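ホーム　研修案内　機材レビュー　貸出一覧　広報誌　お問い合わせ

機材レビュー：Vatinholm社 卓上型音声配信ミキサー「Skumix」

1. 評価の経緯

ストリックランド生涯学習センター広報室では、紙の広報誌を補うものとして、講座紹介と講師インタビューを内容とする音声番組の配信を準備している。これまで音声の収録には、会議録作成用の携帯型レコーダーを流用してきた。議事の記録には十分であるが、複数の話者が近い距離で会話する番組の収録では、声量の差が後の編集で補いきれず、一部の収録を取りやめた経緯がある。

このため、話者ごとに音量を調整でき、かつ専任の技術職員を置かずに運用できる機器を選定することとなった。候補として挙がったもののうち、Vatinholm社の卓上型ミキサー「Skumix」を2月に購入し、試験番組の収録に使用した。本稿はその結果をまとめたものである。評価は広報室のプリヤ・ギャラガーが担当し、収録の進行をダーネル・コワルチク、編集をコリーヌ・ソレンセンが受け持った。

購入費は広報室の通常の備品費から支出しており、製造元および販売店からの機材提供、謝礼等は受けていない。

2. 製品の概要

Skumixは、マイク入力、録音、簡易な音声処理を一台にまとめた機器である。マイク入力は4系統、ヘッドホン出力も同じく4系統を備える。このほか、パソコンと接続するためのUSB端子、電話またはオンライン通話の音声を取り込むための入力端子、効果音やジングルを割り当てるためのボタンが用意されている。

本体重量は680グラムである。電源アダプターとケーブルを含めても肩掛けの書類鞄に収まり、別館の和室や調理実習室への持ち出しに負担を感じることはなかった。一方、軽量であることの裏返しとして、太いマイクケーブルを接続すると本体が後方へ引かれやすい。底面のゴム足は小さく、つやのある天板の上では位置がずれた。当室では滑り止めのシートを敷いて使用している。

音量調整には、ストローク60ミリのフェーダーを採用している。この価格帯の製品では回転つまみのみのものも多く、現在の音量の位置が目で確認できる点は、操作に不慣れな職員に好評であった。動きはやや軽い。袖口が触れて音量が変わったことが一度あり、収録中は本体の手前に台本を置かないことを申し合わせた。

録音はSDカードに対して行う。パソコンを接続せずに単体で収録を完結できることは、本機を選定した主な理由のひとつである。

3. 設置と初期設定

同梱の説明書は、接続図を中心とした簡潔な冊子である。日本語の記述に大きな誤りは見当たらないが、訳語の統一は十分とはいえない。例えば、同じ機能が図では「会話優先」、本文では「自動減衰」と記載されており、当初は別の機能と解釈していた。詳しい説明は製造元のサイトで配布されるPDF版に譲られているので、購入後は早めに入手し、印刷しておくことを勧める。

最初の接続から試し録りまでは、説明書に沿って進めれば難しい箇所は少ない。注意を要したのは次の点である。

・SDカードは必ず本体側で初期化する。パソコンで初期化したカードも認識はされるものの、録音開始の操作を受け付けない場合があった。

・コンデンサーマイクを使用する際の電源供給は、入力ごとではなく二つの入力を一組として切り替える。ダイナミックマイクと混用する場合は、組を分けて接続するとよい。

・日時の設定は、長期間電源に接続しないと失われる。ファイル名が日時から自動で付けられる仕様であり、確認を怠ると整理の際に混乱を招く。

・ヘッドホンの音量は、電源を切っても前回の位置が保たれる。次に使用する者が大きな音に驚くことのないよう、片付けの際に最小まで下げておく。

操作画面は小型で、文字も細かい。老眼鏡を使用する職員からは、時刻表示と残り時間の区別がつきにくいとの指摘があった。画面の明るさは三段階に調整できるが、文字の大きさは変更できない。公共施設での利用を想定するならば、改善を望みたい部分である。

4. 音質および収録時の使用感

試験番組では、センター内の小会議室を使用し、進行役一名、講師一名または二名による対談を収録した。室内には吸音材を設けておらず、窓側に厚手のカーテンがあるのみである。

マイク入力の雑音は低く抑えられている。声の小さい話者に合わせて入力感度を上げた場合でも、耳につく「サー」という音は目立たなかった。従来のレコーダーで収録した音声と聞き比べると、語尾の聞き取りやすさに差があり、とりわけ低い声の話者で効果が大きい。ただし、この差にはマイクを話者ごとに用意したことの影響も含まれるため、本機のみの性能と断定することは避けたい。

音声処理としては、低音の除去、音量の自動調整、無音時の雑音を抑える機能の三つが用意されている。低音の除去は常時使用して差し支えない。机に手を置く際の振動音がよく抑えられ、声の質への影響も小さかった。音量の自動調整は、弱めの設定であれば自然に働く。強めに設定すると、笑い声の直後に話し声が沈み、聞き手に不安定な印象を与える。雑音を抑える機能については、当室では使用を見合わせた。言葉を選びながらゆっくり話す講師の場合、語の出だしが欠けることがあったためである。

ギゼラ・レンツ氏（朗読講座講師）には、収録に二度ご協力いただいた。氏からは、ヘッドホンで自分の声を聞きながら話すことに初めは戸惑いがあったものの、返しの音量を個別に下げられたことで落ち着いて朗読に入れたとの感想を得ている。出演者ごとにヘッドホンの音量を調整できる点は、仕様表では目立たないが、実際の収録では価値が高い。

録音中は、録音ボタンの周囲が赤く点灯する。進行役の席からは確認しやすい反面、向かい側に座る出演者からは本体の背面しか見えず、録音が始まっているかどうかが伝わらない。当室では、進行役が開始前に声をかけることとしている。

電話音声の取り込みは、遠方の講師への取材を想定して試験した。相手側に自分の声が遅れて戻る現象は発生せず、会話は円滑に行えた。音質は回線の状態に左右されるため、本機の評価には含めない。 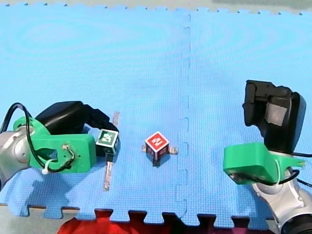
【機材レビュー ＞ 編集・配信】

5. 収録データの編集と配信

本機は、全話者の声をまとめた音声と、入力ごとに分かれた音声とを同時に記録することができる。編集を担当したソレンセンは、後者の形式での保存を標準とするよう提案しており、当室もこれを採用した。咳払いや紙をめくる音が一人の入力に入った場合、その部分だけを下げて処理できるためである。二人の声が重なった箇所の調整も、以前に比べて容易になった。

ファイルの取り出しには、SDカードを抜く方法と、USBで接続して転送する方法がある。転送は遅い。対談一回分を入力別に移す間、編集作業に取りかかれない時間が生じるので、急ぐ場合にはカードを直接読み込むほうがよい。なお、カードの挿入口は本体の奥まった位置にあり、爪の短い職員は取り出しに苦労していた。

付属の編集ソフトウェアは、切り取り、音量調整、書き出しに機能を絞っている。画面の構成は分かりやすく、編集の経験がない職員でも、短い研修の後に不要部分の削除まで行うことができた。しかし、やり直しの操作で戻れる範囲が狭く、いったんファイルを閉じると以前の状態には復帰できない。元の音声を別に保管した上で作業することを徹底されたい。

配信には、番組配信サービスTrarelを使用している。Skumixから書き出した音声は、変換を行わずにそのまま登録できた。説明書には配信サービスとの連携機能に関する記載があるが、当室の情報管理規程では外部サービスへの自動送信を認めておらず、この機能は試験の対象外とした。

6. 安定性および保守

試験期間中に行った収録は13回である。このうち、機器に起因して録り直しを要したものは1回あった。録音の停止操作をした直後に電源を切ったところ、末尾の音声が正しく保存されなかったものである。画面には「保存中」の表示が出るが、表示が小さく、また消えるまでの時間が収録の長さによって変わる。以後は、表示が消えたことを二名で確認してから電源を切る手順に改め、同様の事例は起きていない。

発熱については、手を触れて不快に感じるほどの温度上昇はなかった。冷却用のファンを内蔵しておらず、動作音は皆無である。マイクの近くに置いて使用する機器として、この点は評価できる。

電池は内蔵していない。市販のモバイルバッテリーによる動作も可能とされているが、当室で試した製品のうち一つでは、消費電力が小さいためか、途中で給電が止まった。屋外での収録を計画する場合は、組み合わせの事前確認が欠かせない。

問い合わせ窓口の対応は丁寧であった。前述のカード初期化の件を電子メールで照会したところ、翌日に回答があり、PDF版説明書の該当箇所も示された。ただし電話での受付は行っておらず、収録直前の不具合に対して即時の助言を得ることは難しい。

7. 職員からの意見

試験に参加した職員に意見を求めたところ、次のような回答が寄せられた。主なものを原文に近い形で掲載する。

「初めて触れたときはボタンの多さに身構えたが、実際に使うのは左側の列だけであった。使わないボタンを無効にする設定があるとよい。」

「フェーダーの脇に話者の名前を書いた紙テープを貼れる余白があり、助かっている。」

「効果音のボタンを誤って押し、講師の話の途中で開始音楽が流れた。ロック機能の存在を後から知った。研修の最初に教えてほしい。」

「片付けが早く終わる。以前は録音機と卓上スタンドの箱が別々で、返却時の確認に手間がかかった。」

効果音ボタンのロックは、画面の第二階層の設定に含まれており、見つけにくい位置にある。当室の手順書では、電源投入の次の項目としてこの操作を記載した。

8. 他機種との比較

比較の対象としたのは、録音機能を持たない二系統入力の小型ミキサーと、放送設備に近い構成を持つ大型機である。前者は安価であるが、パソコンが常に必要となり、パソコンの不調がそのまま収録の失敗につながる。後者は音質と拡張性において優れるものの、設置場所を固定する必要があり、会議室を兼用する当センターの事情には合わなかった。

一人で話す番組のみを制作する場合、Skumixの機能は過剰である。USB接続のマイク一本で足りる場面も多く、購入に先立って番組の形式を定めておくべきである。当室でも、事務連絡を読み上げるだけの短い回には本機を使用していない。

9. 評価

100点満点による評点は、音質、操作、携帯性、編集、保守の五項目をいずれも20点として、次のとおりとした。

音質　18点
操作　15点
携帯性　18点
編集　14点
保守　14点
合計　79点

対談形式の番組を少人数で制作する団体には、本機を推奨する。画面の視認性と保存中の表示については不満が残り、導入の際は手順書の整備を併せて行うことが望ましい。編集ソフトウェアは補助的なものと捉え、継続して番組を制作する場合には別のソフトウェアの利用を検討されたい。

10. 貸出について

試験の終了に伴い、本機はセンター登録団体への貸出対象に加える予定である。貸出を希望する団体には、事前に操作説明を受けていただく。説明の所要時間は60分で、接続、試し録り、ロック機能の設定、データの取り出しまでを扱う。マイクおよびヘッドホンは本体と同じ箱に収めて貸し出すが、SDカードは各団体で用意されたい。収録した音声の消去は返却前に利用者が行うものとし、センターでは内容の確認および保管を行わない。

館外への持ち出しを希望する場合は、使用場所と責任者を申請書に記入すること。申請書の受付および操作説明の日程調整は、貸出担当のイマニ・ハルヴォルセンが行う。窓口での受付は午前9時からとし、収録室の予約は別途、施設予約の窓口で申し込むものとする。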